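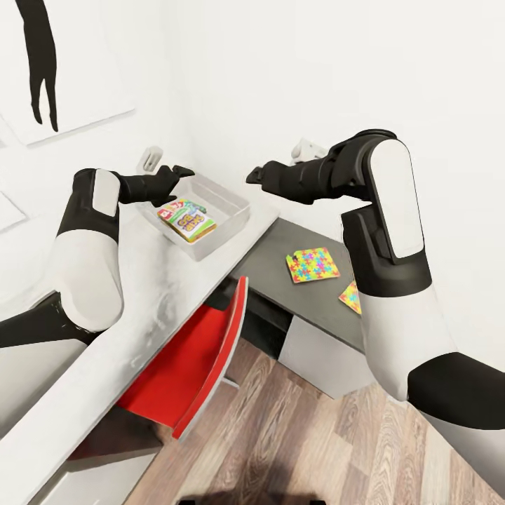
Chapter 2
Who Pays for Local Government?

In June the town of Gimville voted on whether to close its library or raise the property tax. The tax passed by 31 votes. Across the river, Handunitz faced the same gap in its budget and cut bus service instead.

Towns get money from local taxes, from fees, and from the state. When state aid falls, a council has to choose - and it usually has only a few weeks to do it. Gimville lost 19 percent of its aid in two years.

This chapter looks at how such choices are made and who gets a say in them. Before you read, find out where your own town's money comes from.

Key terms: property tax, state aid, deficit, referendum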